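In Praise of the Bucket

I have owned a washing machine for most of my adult life and I like it fine. It lives in a closet off the kitchen, it plays a little song when it's finished, and I would fight anyone who tried to take it away from me. But I want to make a case for the bucket, because I think we've gotten weird about washing clothes by hand, and I include myself in that.

My conversion started in December, when we moved to the place on Flallham and the washer hookup turned out to be the wrong size. Six weeks we waited for the part! I did the first 2 weeks at the laundromat, feeding quarters into a machine that smelled like somebody else's fabric softener, and then one night I needed a black shirt for the morning and the laundromat was closed. So I filled a bucket, squirted in some dish soap and stuck my arms in. The shirt came out great. I mean, it came out clean, with the collar still shaped like a collar, and it took me 12 minutes (plus a whole night of dripping off the shower rod, which I'll get to).

Since then I've been washing all my dark stuff this way. Black jeans, charcoal sweatshirts, the gray leggings I pretend are pants. Dark clothes are the ones that suffer most in a machine, if you ask me. They go in with towels because you're in a hurry, they come out furry, and by spring everything you own is the color of a sidewalk. In a bucket you've got cool water, a little soap and your own two hands, and you can feel when you've hit the greasy cuff or the pocket with a tissue in it.

And please, do it in the bathroom. People try the kitchen sink and then they're moving a colander and worrying about spaghetti sauce. A bathroom floor is tile, the tub is right there for rinsing and dumping, and you can make as much of a mess as you want. 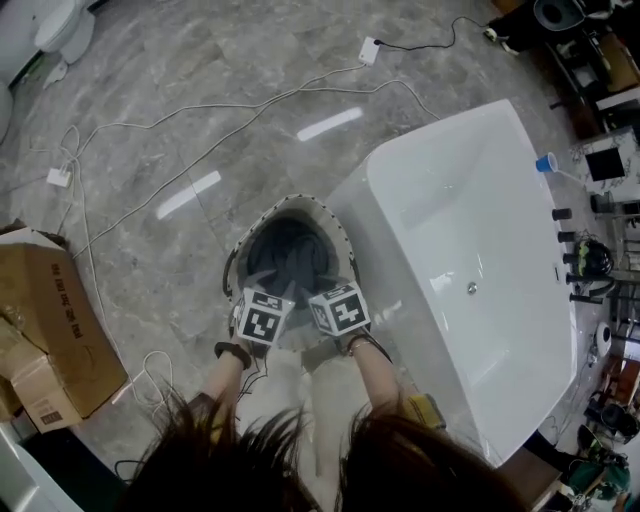

My sister does not agree with any of this. Her position, which she has given me over the phone more than once, is that our grandmother scrubbed clothes by hand for eight people and would have traded the whole bucket, handle and all, for one spin cycle. Making a hobby out of it, she says, is something you only do when you have a machine waiting in the closet.

Okay, yes. She's got me there, and I've thought about it a lot. I'm not going to tell you bucket washing is noble, and I'm definitely not doing the sheets in one. I tried it once with a fitted sheet and it was like wrestling a wet horse. If I had a house full of kids I'd run that machine until it caught fire. All I'm saying is that there's a middle category, the one or two things you care about, and we've been throwing those in with the gym socks for no good reason.

The drying is where I'll admit defeat. I can't wring worth a darn. My method is to roll the thing up in a towel and kneel on it, and even then a sweatshirt takes forever – a heavy one can hang there for two days and still be clammy in the armpits. I'm open to suggestions.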